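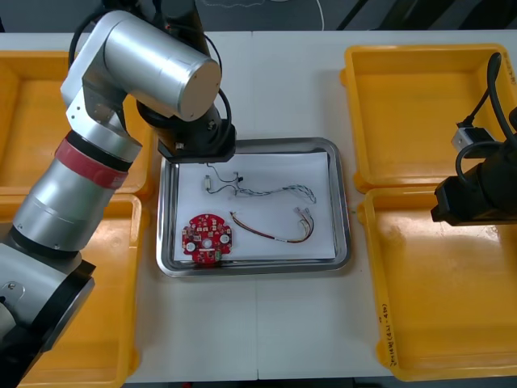 Two arms, one tray: a round red board and two wire harnesses, with the yellow bins on either side.

Forums > Shop Talk > Small Assembly > Can a machine do the sorting yet?

Posted 8/15/23 by Jocelyn Macapagal

Hello all! I promised in the Ritovari thread that I'd put this one up, so get yourselves a coffee. The question on our bench is whether a pair of arms can take over kitting, meaning parts go from the tray into the right bins so that a person can sit down and build without hunting for anything. I've done that job by hand for 7 years and I don't love it, so I have no wish to guard it from anybody. The board I'm not worried about. It's stiff, it's round, it stays the shape you left it. The harnesses are what keep me up at night - the red, yellow and brown one curls however it pleases, and the thin one is worse. What do you all think, are we there?

skala_yoshi
Good to see this, Jocelyn. I'll be the grump. Wires are where these things go to die. At Skála we tried it with a much simpler lead, one plug and no branches, and out of 122 picks we had to step in on almost 6 of every ten. The plug would swing and catch on the bin wall, and then somebody had to get up anyway. I'd let the arms have the boards and keep the harnesses for people.
- Yoshinori Hirose

lornam
Yoshinori, I love you dearly but you said the same thing in July about folding towels! I think you're asking for too much too soon. If it picks up by the connector and goes slowly, who cares how the rest of it dangles? My sister-in-law at Hurnia has a setup that does five kits in the time I'd do a dozen, and she's delighted with it, since it runs through lunch.

dindo_p
White paper under the parts is a good habit, we do that too. It helps my old eyes as much as any camera. One question, Jocelyn, does it matter which end of the harness goes in first? On our line it does, and that would change my answer.

Jocelyn Macapagal
Dindo, no, thank goodness. Any way up is fine so long as it's in the right bin and nothing is hanging over the side.

dindo_p
Then I'm with Lorna for the sorting. Plugging the things in afterward is another matter, and I'd want to see that done on a bad morning before I believed it.

skala_yoshi
Lorna, the towels still aren't folded :) But fine, if orientation doesn't matter I'll move from "no" to "maybe, with somebody nearby." Where I won't budge is tangles. Put two of the same harness in one tray and try again.

yoonhee.han
Jumping in from the home side of things. I'd trade every wire in the world for a machine that could empty my dishwasher, and it seems to me the trouble is much the same, only with forks. Jocelyn, would you tell us what gripper fingers you settle on? The people at Sivirberg sent me soft ones and they're lovely on cups and hopeless on anything thin.

Jocelyn Macapagal
Will do, Yoon-hee. I'm trying the tangle test first, two of the curly ones together, and I'll post the count whichever way it goes.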